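How to Use Parish Account Books as Evidence in a History Essay
February
By Darren Mellor, Department of History
60 shares | 4 comments

Students who choose a local topic for the seventeenth-century module are expected to use at least one set of parish accounts. The guidance below uses the accounts of Skodthorpe, which are available in the Filby edition.

1. Establish what the book is. Most surviving volumes are fair copies, written up after Easter when the outgoing churchwardens handed over to their successors. Note who wrote the copy, if the editor gives a name, and whether any loose bills survive.

2. Check the dates. The year began on March 25, so an entry for February 1636 in the original belongs to 1637 by modern reckoning. State in your first footnote which style you follow.

3. Read one full year before searching for your subject. The Skodthorpe volume contains 1501 entries, and most concern bell ropes, bread and wine, and repairs to the roof. A payment for communion rails means little until you know what the parish normally spent.

4. Record each relevant entry in a table with four columns: date, sum, payee and exact wording. Keep the original spelling. Convert sums to pence for comparison, so that 12s. 6d. becomes 150 pence. 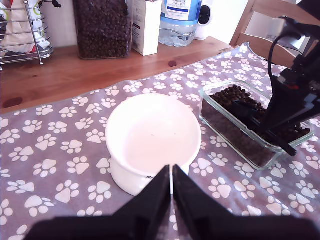
5. Compare the entries with a second source. Visitation records often show whether a bishop ordered the work – and whether the parish was slow to comply. A payment made soon after a court appearance should be read differently from one made years earlier.

6. Be cautious about belief. Wardens who paid for a rail may have approved of it, or may have wished to avoid a fine. Samonte and Zodell take opposing views on this question, and both should be cited.

Cite entries by folio where the edition supplies it, and otherwise by entry number, as in "Skodthorpe Accounts, no. 746." Transcriptions longer than one page belong in an appendix and are excluded from the word count.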